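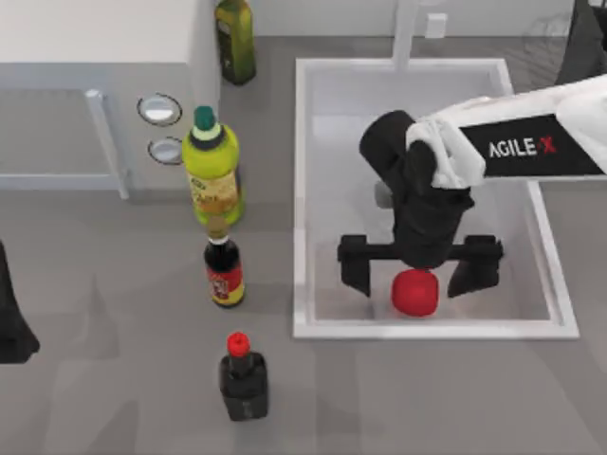

Sink pick, simulated kitchen. Gripper open over the red fruit, bottles along the counter to the left.

Grolville gallery: the kitchen runs

This page collects what we have to show from the planning side of Grolville, our attempt to get a two-arm setup to tidy a kitchen without somebody writing a script for every cupboard. The picture is rendered. Please keep that in mind while reading, because simulated kitchens have a way of making software look cleverer than it is.

The planner is called Riltik. It takes an object position and a rough idea of the space around it and hands back an arm path. Marras does the seeing. Between them they are supposed to manage a pick from a sink, which sounds like nothing much until you try it. A sink has walls on all four sides, and the wrist wants to be exactly where a wall is.

Notes on the sink pick

The fingers start wide. We tried narrower openings in September and they saved a little time, but any error in the position from Marras put a fingertip on top of the target. Wide is slower and duller, and it stays until the position estimate earns something better.

Round things are a poor test of grasp planning. Almost any angle will do, so a good score here says very little about forks, or a plate lying flat against the bottom. I have asked for the round targets to be reported separately from everything else. So far they are still in the same column.

The basin is pale and so is the wall behind it, and the target is red. Marras could hardly ask for an easier bit of colour. I would like to see the same run with a white bowl before anyone uses the word "robust" again.

The bottles matter more than they seem to. Riltik treats each one as a plain upright box with a margin of 16 millimetres, which is crude but quick. The boxes are fatter than the bottles, particularly up at the necks, so the planner turns down paths that would have been perfectly fine. We know about this. A closer fit made planning three times slower the last time we tried it, and the arms spent the difference standing still.

On the numbers

The current batch is 320 simulated runs over 2 counter layouts. Two layouts is not many kitchens. The success rate looks healthy and I have left it off this page on purpose — a single figure would get copied into a slide by teatime, and the batch has no water, no slippery skin on the fruit and no camera noise worth the name.

Replays are kept in Bosgate, our run viewer, with the planned path drawn over the one the arm took. If you are going to look at anything, look at those, and start with the failures. Most of them happen on the way out of the sink, after the grasp has already been marked as good. The scoring script needs changing for that and is next on the list.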